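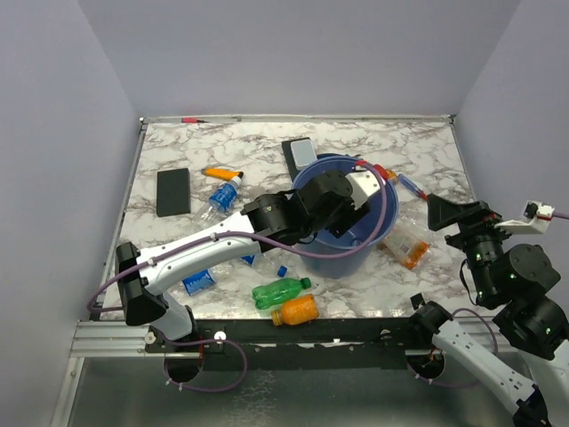
Left arm over the bin, marble-pattern top.

Rirgate product copy set: README

Product listings for home decor: candle holders, lanterns, vases, trays, a few wall mirrors. There are 4000 listings, collected from store pages run by Faststead and Wikström. Each row has a title, a body text, a price and a category.

Read the next part before you train anything on it.

What the text is worth

Not much, as fact. Sellers call nearly everything "handcrafted" and we have no way to check that. "Modern" shows up on items that also say "rustic". Treat the body text as a record of how shops talk about vases. Anyone who wants to know what a vase is made of should go and ask the maker.

Sizes are worse. Warrick Hinds went through 200 listings by hand and found 72 where the height in the title did not match the height in the body. We left both in. Picking a winner would have been guesswork.

Prices

All prices are in dollars as shown on the page. A price of 299 is suspicious. Prido, the shop software both sellers use, seems to fill it in when the field is left blank -- or so Maj-Britt Brekke believes, and I haven't seen anything to prove her wrong. I haven't seen proof that she's right, either. Filter those rows out if price matters to you. 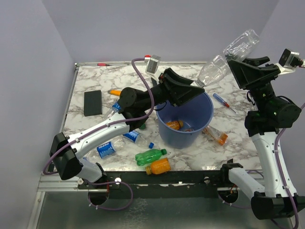

Categories

Assigned by the sellers. "Accents" is a junk drawer. "Hurricane" and "lantern" overlap so much that I would merge them, though Maj-Britt disagrees and the column stays as it was.

Known problems

Duplicates remain, mostly the same tray in two colors.
Seasonal items are heavy because the pages were saved in December.
Contact-form text is still stuck to the end of many bodies. The cleanup script catches some of it -- don't trust it.

Changes

Send fixes to Warrick. He reads the queue on Friday. Claims that a listing is "wrong" need a link.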